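Cooking and growing project, second report to the Hekar Fund
Afia Boateng, project lead
11/05/2021

Hello again, and thank you for being so patient about the dates. I know this was meant to reach you a fortnight ago, but the seed order came late, the oven went wrong, and I decided you'd sooner have a report with proper numbers in it than a hurried one without.

Where we've got to

The short version is that we're running, we're nearly full and I'm very happy. We had 20 places on the family cooking course and 14 of them are taken up by people who come week in, week out. The other six come and go (shift work, mostly, and one new baby - congratulations to them!). I'd like to keep those places open for people who can only manage now and then, and I hope you're fine with that. It does make the register look a bit gappy.

The growing side has been slower. We lost the first lot of courgettes to slugs and the second lot to me, as I put them outside a week too early. The beans are doing brilliantly though, and the Agyeman allotment next door has let us use their water butt until our own tap is put in.

The under-fives table

You asked last time what we do with the little ones while their parents are chopping. We talk about food, basically. Names, colours, what grows up in the air and what grows in the mud. Then everyone has a go at tasting something they've said no to before, and there's absolutely no fuss if it's still a no. Pretend fruit first, real fruit second, seems to be the order that suits them.
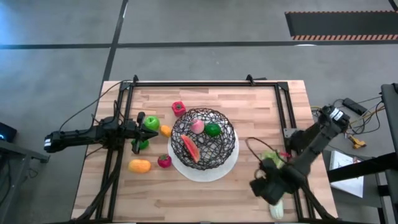
Venla Vuorinen told me she'd been serving peppers at home for years and her son had only ever picked them out, and now he asks for the red ones by name and wants to know whether it's a fruit. She wondered if we could send a short list home each week so that parents know which foods have come up. I thought that was such a good idea that we started it straight away, one side of paper, with a recipe on the back.

The recipe sheets have turned into a little project of their own. Nhyira Amoah types them up and tests them in her own kitchen, and she's strict about it: no more than one pan if we can help it, nothing you'd have to go to a special shop for. The lentil soup is the favourite so far. The beetroot cake split the room completely, and I'm keeping it in.

Money

We've spent 3547 pounds of the grant up to the end of last month. The biggest chunk is hall hire, then food, then the pans and knives we bought from Prondard, who sent one box of lids in the wrong size and took an age to swap them. The oven repair came to 858 pounds. That wasn't in the budget and I won't pretend it didn't sting. I've moved money across from printing to cover part of it, and the hall is paying a share as other groups use the oven too. In-ho Byun has gone through the receipts and they all match. Copies are in the folder I've shared with you.

What hasn't worked

Two things. The evening session never took off. We tried it for a month and most nights there were more onions than people, so I've stopped it and put the hours into the daytime group, which was bursting.

The other one is the sign-up form. It was far too long and asked for all sorts of things we never looked at again. Afia Adjei (yes, two Afias, it causes no end of muddle with the post) has cut it down to one page, and people fill it in now without sighing at me.

What's coming up before the next report

1. Soups and stocks. We want to get four sessions out of this, using up the odds and ends people usually bin: leek tops, carrot peel, the outside sticks of celery and the leaves too, which are lovely chopped into almost anything.
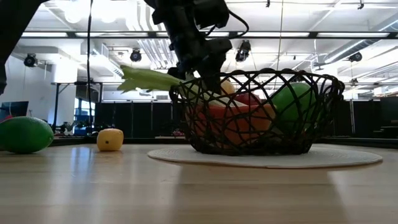
2. The tap. Nivitz have quoted for running a pipe to the growing beds and can start once the landlord signs the form. I've chased him twice and will keep chasing.

3. A shared lunch in July, with everything on the table cooked by the families. You'd be very welcome, and please come hungry. I'll send the details when the hall confirms the booking.

4. A decision on the sixth raised bed. There's a keen group who want it for herbs and an equally keen group who want strawberries. I'm staying out of it.

One question for you before I sign off: can we carry any leftover printing money into the next quarter, or does it have to come back? If you could let me know by email I'll adjust the budget sheet to match.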